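Barcode labels falling off tubes in the freezer, which setting or stock do you use?

Posted in Sample Tracking, Mon 2 January

coldroom_kate

Hi all. Small testing lab, water and soil mostly, we moved from a paper logbook to Trollcombe in September and the software side is ok. Labels are the problem. We print from the check-in screen, stick them on the tubes, tubes go in the minus 80, and when we pull a rack a few weeks later a bunch have curled at the edge or are just lying in the bottom of the box. Last rack was 16 loose labels. Had to match them up by elimination, took all afternoon and two I still don't trust.

Printer is a desktop thermal transfer one at 300 dpi. Labels are whatever the office ordered, the box says "multi purpose". Ribbon is wax I think?

Also the scanner reads maybe half of the ones that do stay on. Same scanner reads everything else in the building fine.

Is this a template thing in Trollcombe or do I need differnt labels? Budget is not great. We have nearly 395 tubes in there now and I would like to not redo all of them.

benchrat_two

It's the labels. Multi purpose paper stock is for shipping boxes. Get cryo rated ones, and a resin ribbon to go with them, wax rubs off as soon as somebody wipes frost with a glove. Wipe it with ethanol and it's gone completely.

Stick them on at room temp, dry tube, before anything goes in the freezer. Let them sit a day if you can. Most of the ones we lost were put on cold tubes.

Scanner, probably the barcode is wrapping around the tube so the scanner only sees part of it. Turn it 90 degrees so the bars stack up the tube like a ladder. Or go to 2D.

pipette_dreams

Agree with above but there IS a Trollcombe thing too, we had it. Default tube template prints the full sample ID plus the client code plus the date in one long 1D code. Way too much for a little tube. Go to Admin, Label Templates, copy the default one (don't edit it, an update will overwrite you, ask me how I know) and in the copy change the code type to Data Matrix and the content to sample ID only. Everything else is in the database anyway, the code only has to find the record.

Then test print five, put them on junk tubes, freeze overnight, scan them straight out of the freezer with frost on. If they read like that they'll read any time.

Check your scanner can do 2D first! The older laser ones can't. Ours couldn't and we had to get two new ones.
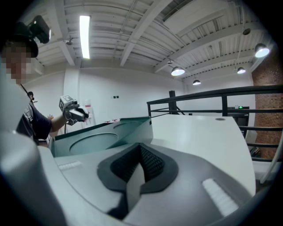 Can I change the template without reprinting the tubes that are already in the freezer?

Old labels keep working as long as the sample ID in the record stays the same. The lookup box takes the long code and the short one, it just reads up to the first dash. So leave the old tubes alone and only relabel when you pull one for testing. If a label has already come off, reprint from the sample record with Reprint, not New Label, or you get a second container under the same sample and your counts go weird.

We did ours that way over a few months, 172 tubes in the end, the rest got disposed of on schedule and never needed it.

One more, if you are relabeling a frozen tube you need the wraparound kind where the tail sticks to itself. Flat ones won't grab on frost no matter what it says on the pack. Keep the tube on dry ice while you do it.

leltside_user

We use Leltside not Trollcombe so can't help with menus. But we gave up on printing our own and buy tubes with the code already etched on the bottom. You scan the tube at check-in and the system links it to the sample. More per tube, no printer no ribbon. Might not suit if you already have a big box of plain tubes to use up.

Retamal did it the same way when I was there, for what thats worth.

coldroom_kate

Thanks, this is great. Checked and the ribbon is wax, yes. Scanner is the old laser kind so that explains a lot. Found the template screen, made a copy, switched it to sample ID only but left it 1D for now and turned it sideways. Reads on the first try at room temp at least. Freezing five tonight.

Cryo stock quoted from Cavemgate, waiting on the office to sign off. Pre-coded tubes are a no for this year, we have cases of the plain ones.

The two mystery tubes I have marked as unidentified and put on hold, will ask the client if they can resample.

benchrat_two

Good call on the hold. Put a note in the sample record too saying why, the auditor will ask. And do the five on the new stock again when it comes, what passes on the old labels doesn't tell you much about the new ones.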